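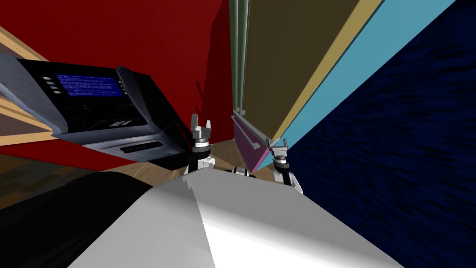
Who may open a property record in the Ledside system?
Only staff assigned the Evidence Clerk or Records Supervisor role may open a record. Patrol accounts may view a record once it has been approved.

Section 10. Entering Seized Property

10.1 Before You Begin

Have the case number, the signed property sheet, and the sealed items at the intake counter. Records for the Prakbridge and Mercado stations are kept in separate registers. Confirm that the correct station appears in the page header.

10.2 Creating the Record

1. Sign in and select Property, then New Intake.
2. Enter the case number exactly as printed on the property sheet.
3. Select the item type. Firearms must be entered one to a record.
4. Type the serial number twice. The two entries must match.

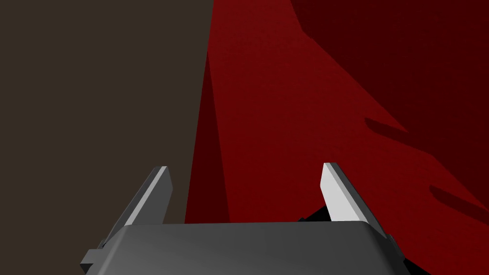

5. Assign a storage location. Locations 1 through 32 are reserved for firearms and ammunition.
6. Print the label and attach it to the outer seal.
7. Select Submit for Approval.

Caution: Do not submit a record for a firearm until the unloading check has been signed by a second officer.

Note: A draft left open for 62 minutes is closed by the system, and unsaved entries are lost.

10.3 Transfers

Items sent to the Hivik laboratory require a transfer form signed by the releasing clerk. Scan the label at release and again on return. The record stays locked in the interval.
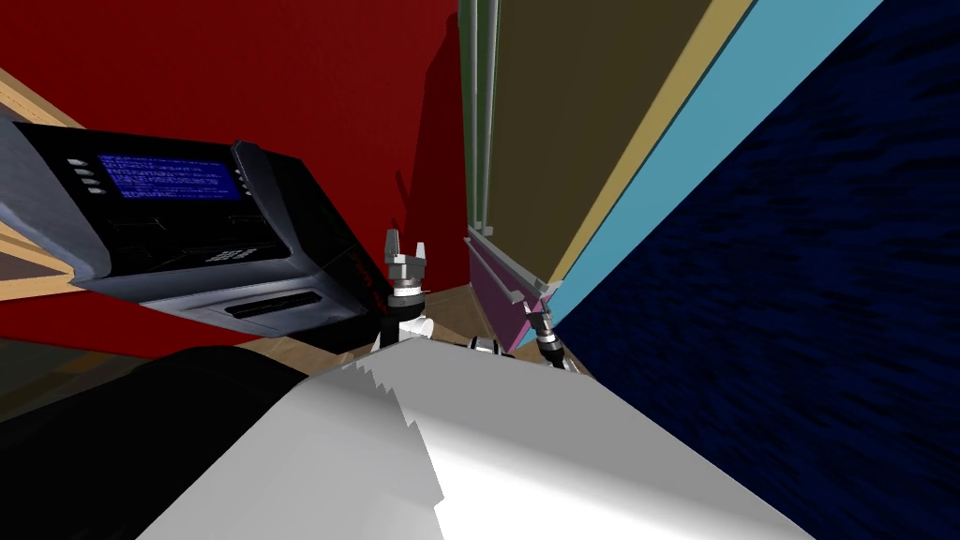 What should be done if a serial number has been removed or cannot be read?
Enter NONE VISIBLE in both serial fields and describe the condition of the item under Remarks. The Records Supervisor will assign a control number before approval.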